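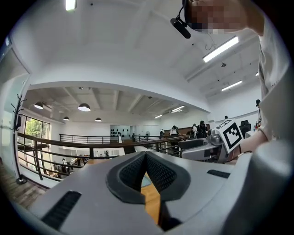
Our advisor's first question was whether a lake as small as Falley could give off enough methane to be worth a semester of work. We said yes before we had any numbers, and we're happy to report that we still think so!

Falley Lake is a shallow, muddy-bottomed lake that formed behind a mill dam built in 1837. Nearly two centuries of leaves and farm soil have settled there, and microbes in that mud make methane as they break the plant material down. Some of it dissolves into the water, and some comes up as bubbles. We wanted to know where the bubbles come up most, and whether warmer mud means more of them.

Methods

We used funnel traps, hung upside down just under the surface, at 4 stations: the old mill channel, the Gilmartin inlet, the open middle, and the reed bed on the Prodmont side. Each trap stayed out for a full day at a time. We made 19 trips between October and the end of the spring term, skipping the weeks when the lake was iced over. On every trip we also took the temperature of the top layer of mud with a probe on a pole (which is harder from a canoe than it sounds).

Gas samples went into sealed vials and were run on the chromatograph in the Trirka lab, usually the next morning.

What we found

The Gilmartin inlet won by a mile. It's where the creek drops its load of fresh leaves, and on warm days the funnels there filled faster than all the others put together. Our best single day gave roughly 2000 milliliters of gas from one trap, and most of that was methane – we ran the sample again to be sure. The open middle gave almost nothing until late spring.

Mud temperature and bubbling rose together at every station except the reed bed, where the readings jumped all over the place. We suspect the reeds carry gas up through their stems and past our funnels, but we didn't test that.

Problems

Two funnels tipped over in wind, and we threw out those readings. Falling air pressure also seems to set off bubbling, and we only started writing down the barometer halfway through.

Next steps

We'd love to put a small chamber over the reeds and leave a pressure logger at the inlet all summer. The traps are cleaned and stored in the Trirka lab if next year's group wants them.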